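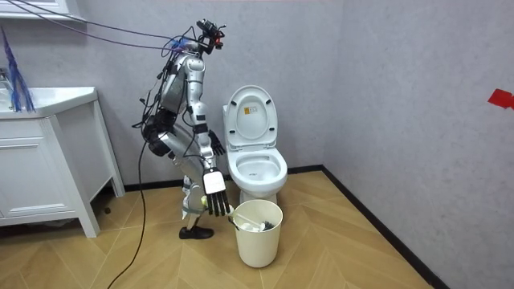 *Small bathroom: toilet against the back wall, wooden floor, pale bucket in front of it.*

Wednesday, February 18, 2026

Bathroom again. Measured from the wall to the front of the pan and got 530 mm, the same as I wrote down in November, so the old note stands and the Bumel drawing is wrong. Have marked it in pencil.

The wooden floor is still the part I would change. Wood beside a toilet needs a good seal at the base, and the bead I ran in November has lifted on the wall side over a length of 8 cm. Cut it back with the flat blade, wiped down, left it bare overnight. New silicone tomorrow if the Zorstead parcel comes. If not, there is half a tube of the Fodico stuff, white, opened last year, and I don't trust it.

Checked the hinge bolts on the seat. One turned by hand, the other didn't. Tightened the loose one a quarter turn and stopped there – ceramic does not forgive.
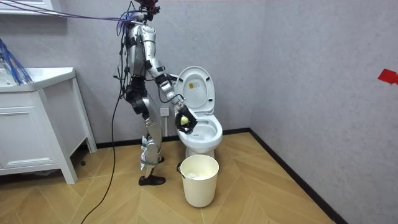
*Lid up, seat down, yellow-green ball just above the rim. Label on the underside of the lid, wall socket to the left.*

The label under the lid should come off. Warm water first, then oil, no scraper.

The socket bothers me more. It is at knee height, just left of the toilet, and I would not have put one there. Wrote to Neagu asking for a price to move it or blank it off. Blanking is cheaper and I have no use for it in that position.

Flushed five times at intervals in the evening. Refill was steady and the valve shut cleanly each time. Tissue laid along the back of the base stayed dry.

To buy: masking tape, a new blade, gloves in the larger size.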